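Equipment planning: hand-held grippers for the tubing work

October 4, 2023

The equipment requests for the coming year have to be in by the end of January, and the largest item on our list is the one most people have asked about. We are proposing to buy hand-held grippers for the tube handling work at Covness, and to hold off on a second robot arm for another year. Loubna Badawi has put the request together and this is a short account of what is in it.

Where we are now

The Covness bench has 2 hand-held grippers, both bought from Reltus. They are shared between the tubing work and the cable work run by Mostafa Kettani, and the booking sheet shows the result. Over the summer, 53 sessions were booked for tubing and several were moved or dropped when the grippers were needed elsewhere. The arm was free for most of those slots. What we lacked was something to hold.

Flexible tube is also harder on the tools than the work we first bought them for. It bends away when it is touched, it bulges under the pads, and a grip that is fine on a rigid part can squeeze it or let it slide. People recording demonstrations repeat the same pinch many times in a session, and the fingertips take most of the wear. One of the pads at work on a clear tube already has pale scuff marks along its edges.

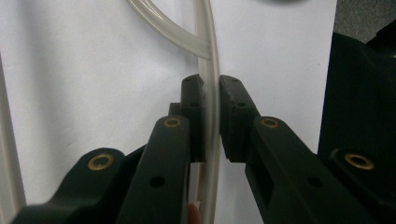 What we are asking for

The request is for 3 more grippers of the same pattern. We looked at a lighter model from Toltar, which costs less per unit, but its fingertips would not match the ones on the arm and we would have to keep two sets of spares. Staying with one pattern means the pads and bushings can be ordered together.

Spares are a separate line this time. Last year they came out of general supplies, and we ran short before the year was over. The new line covers:

Fingertip pads, left and right, with screws
Brass bushings for the jaw joints
Replacement tubing in the soft clear grade
White backing sheets for the bench

The tubing is cheap, but it should be budgeted all the same. A length that has been pinched over and over stops behaving like a fresh one, and Loubna would like it changed on a fixed schedule.

What is left out

The second arm has moved to the following year. The quote from Amrani is good for 60 days and will lapse before any decision could be made, so we will ask for a new one when the time comes. Floor space at Covness would need to be settled first in any case – the power supply on the far wall is not rated for another arm.

Training time is not in the request either. New operators can be shown the grippers in one morning and Mostafa has agreed to cover that from his existing hours.

Timing

Reltus builds to order, so an approval in January would put the grippers on the bench in the spring. Until then the booking sheet stays as it is, with tubing in the mornings and cables in the afternoons. Please cancel a slot if you are not going to use it.

Comments on the spares list should go to Loubna before the request is submitted. If your group expects to need a different fingertip shape, she needs to know now, as custom pads are quoted separately and take longer to arrive.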